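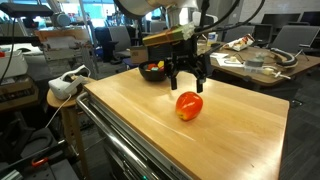
A red apple on the wooden top of a tool cart with drawers.

Nilteck brings its wood-top tool carts to Jarkberg

JARKBERG, May – Nilteck is pleased to announce that its tool carts with wooden work tops are now sold at the Dakuston store in Jarkberg. The carts are made for workshops and small studios which need a work surface and drawers in one piece of furniture.

The first delivery has 37 carts. Each top is oiled by hand at our plant in Dogbe and rests seven days before packing. Customers may choose between two heights, and spare drawers can be ordered separately.

The carts can be seen at the store from Friday. For orders, please mention item number 2308.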